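Packing bench notebook, May
Room 503, morning into early afternoon

Good day on the bench! I finally got to spend a proper stretch on the orange bottles, which I've been putting off in favor of the flat stuff. They turn out to be far nicer to pack than I expected, and I want to get this down before I forget which way round I did things.

Started with the Trutoson trays out of habit. Too shallow. The bottles sit up over the lip and the lid bows. Moved on to stacking them on cartons, which Rosângela suggested last week and I ignored (sorry, Rosângela, you were right). Cardboard has just enough grip that a bottle on its side stays where you put it, as long as the flaps underneath are pressed down flat. If a flap lifts, it rolls. I lost one under the shelving that way and had to go after it with the broom handle.

Laying them side by side, same direction, necks together, is the keeper. I tried head to tail first because it looked like it would save width, but the necks leave a gap and the whole row goes slack when you tilt the carton. Necks together and you get one gap at one end, and you can fill that with a twist of paper. So simple. Kayode came by, tried it himself and did a full row without looking down.
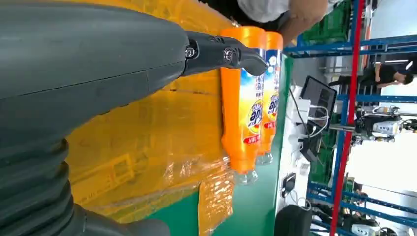 The wrap is the part I still want to play with. Over the yellow cartons it wants to bunch, and once it bunches anything you set on top sits a little crooked. Pulling it tight from the long side first helped a lot. Ekaette does the corners before anything else and hers come out smoother than mine, so I'll watch her do a few tomorrow and write down the order of the folds.

Labels: all facing up looks great and makes the row easy to check, the big blue "api" is readable from the far end of the bench. Downside is the time it takes to turn each one. I think it's worth it for the top layer only. Umesh disagrees and wants every layer turned. We'll try both.

Tilt check, 4 rows, carton lifted at one end by hand:
head to tail – slid
necks together, no paper – small shift
necks together, paper twist – held
same with wrap over – held, but wrap creased badly on the left

Tape is the Bachmann roll, 2 strips across the bottom seam. One strip popped on me when I set the carton down hard, two was fine. We're low, last roll is in the drawer under the scale.

To do
– ask Olumide if the Hiltavport order is still 2000 or if that was the old number
– taller trays? Histum had some in their spring list
– broom back to the hallway closet
– redo the wrap row with Ekaette's corners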